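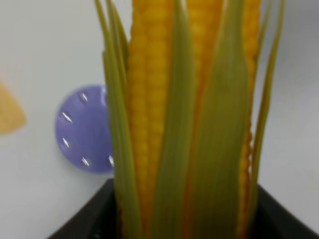
키어 키니어는 저장 기능을 마지막에 붙이면 된다고 했다. 8월 회의에서 나온 말이고, 그때는 저도 동의했습니다. 오늘 발표는 그 판단이 왜 틀렸는지, 그리고 Namidmont의 저장 시스템을 어떻게 다시 짰는지에 대한 이야기입니다.

(슬라이드 1. 제목. 10초 정도만 두고 넘어갈 것.)

Namidmont를 모르는 분이 계실 테니 짧게 설명하겠습니다. 위에서 내려다보는 시점의 탐험 게임이고, 플레이어는 작은 섬에서 시작해 동굴과 마을을 오가며 물건을 모읍니다. 방은 모두 70개입니다. 방마다 상자, 문, 스위치, 대화 상대가 있고 대부분은 한 번 건드리면 상태가 바뀐 채로 남아 있어야 합니다. 엔진은 직접 만든 것이고 이름은 Bruvis입니다. 언어는 C++, 스크립트는 Lua입니다.

(슬라이드 2. 첫 번째 저장 방식.)

처음 방식은 단순했습니다. 저장 버튼을 누르면 메모리에 있는 객체를 전부 훑어서 구조체 그대로 파일에 썼습니다. 불러올 때는 같은 순서로 읽었습니다. 코드는 한나절 만에 나왔고 시연용 빌드에서는 문제가 없었습니다.

문제는 구조체에 필드를 하나 추가한 날 생겼습니다. 적 캐릭터에 경계 시간 값을 넣었더니 그 전에 만든 저장 파일이 전부 못 쓰게 됐습니다. 읽는 위치가 4바이트 밀리면서 그 뒤의 값이 다 엉뚱하게 들어갔습니다. 체력이 음수인 채로 시작한다든지, 문이 벽 안쪽에 생긴다든지 하는 식입니다. 이때 테스터가 아홉 명 있었는데 전원이 처음부터 다시 해야 했습니다.

(여기서 버그 화면을 보여 주되 오래 끌지 말 것. 웃음이 나오면 잠깐 기다린다.)

(슬라이드 3. 버전 번호만 붙인 방식.)

두 번째 시도는 파일 맨 앞에 버전 번호를 넣는 것이었습니다. 읽는 쪽에서 번호를 보고 분기합니다. 버전 3이면 이 필드는 건너뛰고, 버전 5부터는 읽고, 이런 조건문입니다. 버전이 적을 때는 괜찮습니다. 그런데 저희는 개발 중에 구조를 자주 바꿨고, 번호가 26까지 갔습니다. 읽기 함수 하나에 조건문이 층층이 쌓였고 저도 버전 11과 12의 차이를 설명하지 못했습니다. 커밋 기록을 뒤져 보니 필드 이름만 바꾸고 번호를 올린 것이었습니다.

한 가지 더 있었습니다. 브랜치 두 곳에서 각자 번호를 올리면 같은 번호가 다른 형식을 가리킵니다. 병합할 때 충돌 표시가 뜨면 다행이고, 안 뜨면 나중에 알게 됩니다. 저희는 나중에 알았습니다.

(슬라이드 4. 지금 방식. 이 부분이 본론이므로 속도를 늦출 것.)

지금 쓰는 방식은 세계 전체를 저장하지 않습니다. 초기 상태와 달라진 부분만 저장합니다. 방을 불러오면 우선 원본 데이터로 방을 만들고, 그 위에 저장 파일에 있는 변경 사항을 덮어씁니다. 상자를 열지 않았으면 그 상자에 대한 기록은 파일에 없습니다.

이렇게 하려면 객체마다 바뀌지 않는 식별자가 필요합니다. 전에는 배열의 순번을 썼는데, 에디터에서 나무 한 그루를 지우면 그 뒤의 순번이 다 당겨졌습니다. 그래서 객체를 에디터에 배치하는 순간 64비트 난수 값을 하나 주고, 그 값은 객체를 옮기거나 이름을 바꿔도 그대로 둡니다. 복사해서 붙여 넣으면 새 값을 줍니다. 처음에는 이 복사 처리를 빠뜨려서 같은 식별자를 가진 문이 두 개 생겼고, 하나를 열면 둘 다 열렸습니다. 지금은 빌드할 때 중복 검사를 합니다. 중복이 있으면 빌드가 실패합니다. 경고로만 두었을 때는 아무도 보지 않았습니다.

(질문이 나올 수 있음. 런타임에 생성되는 객체는 어떻게 하느냐. 답은 슬라이드 6에 있다고 말하고 넘어간다.)

(슬라이드 5. 파일 형식.)

파일 안에서는 필드마다 이름의 해시, 타입, 길이, 값을 순서대로 씁니다. 읽는 쪽이 모르는 필드를 만나면 길이만큼 건너뜁니다. 있어야 할 필드가 없으면 기본값을 씁니다. 이 두 규칙만으로 예전 버전 분기의 대부분이 사라졌습니다. 남은 것은 의미가 바뀐 경우입니다. 예를 들어 소지금을 정수 하나로 저장하다가 화폐가 두 종류로 늘었을 때는 변환 함수를 따로 써야 했습니다. 그런 함수가 지금 아홉 개 있고, 각각 파일 하나에 들어 있으며 맨 위에 왜 필요한지 적어 두었습니다.

크기는 늘어납니다. 필드마다 머리 정보가 붙으니 당연합니다. 하지만 달라진 부분만 저장하니까 전체로는 줄었습니다. 게임을 끝까지 진행한 파일도 압축하면 21킬로바이트입니다. 텍스트 형식을 쓰지 않은 이유를 묻는 분이 계신데, 디버그 빌드에서는 텍스트로도 내보냅니다. 읽는 것은 이진 형식만 지원합니다.

(슬라이드 6. 런타임 객체.)

떨어진 아이템이나 플레이어가 놓은 폭탄처럼 에디터에 없는 객체는 별도 목록에 넣습니다. 이쪽은 원형의 이름과 위치, 남은 시간을 모두 씁니다. 방을 나가면 사라져야 하는 것은 아예 저장 대상에서 뺐습니다. 무엇을 뺄지는 스크립트 담당이 원형에 표시합니다. 날아가는 화살은 저장하지 않습니다. 화살을 맞기 직전에 저장하고 불러오면 피할 수 있는데, 이건 그냥 두기로 했습니다.

Lua 쪽 상태가 제일 까다로웠습니다. 코루틴 중간에서 저장하면 복원할 방법이 마땅치 않습니다. 여러 라이브러리를 시험했지만 엔진 쪽 포인터를 잡고 있는 코루틴은 다 실패했습니다. 결국 컷신과 대화 중에는 저장을 막고, 퀘스트 진행은 이름이 붙은 단계 값으로만 기록하게 했습니다. 스크립트 작성자들이 불편해했습니다. 기존 스크립트를 고치는 데 시간이 꽤 들었고, 아직 마을 쪽에 안 고친 것이 남아 있습니다.

(슬라이드 7. 파일 쓰기.)

쓰는 도중에 전원이 나가는 경우도 다룹니다. 임시 파일에 전부 쓰고, 디스크에 내려갔는지 확인하고, 그다음에 이름을 바꿉니다. 직전 파일은 한 벌 남깁니다. 파일 끝에는 체크섬이 있어서 불러올 때 맞지 않으면 직전 파일을 엽니다. 이때 플레이어에게 알림을 띄웁니다. 조용히 바꾸면 진행이 뒤로 간 것을 버그로 신고합니다.

(슬라이드 8. 테스트.)

테스트 도구의 이름은 Baxter입니다. 하는 일은 세 단계입니다. 방에 들어가서 정해진 입력을 넣고, 저장하고, 새 프로세스에서 불러와 두 상태를 비교합니다. 모든 방에 대해 매일 밤 돌립니다. 비교 결과가 다르면 어느 식별자의 어느 필드인지 출력합니다. 처음 돌린 날에는 실패한 방이 너무 많아서 출력 파일을 편집기로 열지 못했습니다. 대부분은 부동소수점 비교를 정확히 일치로 해 둔 탓이었고, 그걸 빼고 나니 진짜 문제가 보였습니다. 승강기가 움직이는 중에 저장하면 방향이 사라지는 것, 물에 잠긴 방의 수위가 초기화되는 것 같은 것들입니다.

옛날 저장 파일도 모아 둡니다. Pladberg라는 저장소에 빌드마다 하나씩 넣고, 새 빌드가 그걸 다 열 수 있는지 확인합니다. 이 저장소는 더 일찍 만들었어야 합니다. 초기 파일은 테스터들에게 부탁해서 돌려받은 것만 있습니다.

(시간이 모자라면 슬라이드 9는 생략.)

(슬라이드 9. 성능.)

자동 저장은 방을 옮길 때 합니다. 변경 사항을 복사하는 일만 메인 스레드에서 하고, 직렬화와 압축은 작업 스레드로 넘깁니다. 복사하기 전에는 화면이 한 번 멈칫하는 것이 눈에 보였습니다. 복사본이 메모리를 더 쓰지만 이 게임 규모에서는 문제가 안 됩니다.

(슬라이드 10. 남은 일.)

클라우드 동기화는 아직 없습니다. 두 기기에서 따로 진행한 파일을 합치는 것은 하지 않을 생각이고, 충돌이 나면 플레이어가 고르게 할 겁니다. 고르는 화면에 무엇을 표시할지는 정하지 못했습니다. 플레이 시간과 마지막 방 이름은 넣을 텐데, 스크린샷까지 넣으면 파일이 커집니다.

모드 지원도 질문을 많이 받습니다. 모드가 추가한 객체의 기록은 모드를 끄면 주인이 없어집니다. 지금은 지우지 않고 그대로 보관했다가 다시 저장할 때 같이 씁니다. 모드를 다시 켜면 살아납니다. 끝까지 안 켜면 계속 남아 있습니다.

(질문 받기. 마이크가 하나뿐이면 질문을 되풀이해서 말해 줄 것. 식별자 중복 검사 코드를 보고 싶다는 사람에게는 끝나고 노트북으로 보여 준다.)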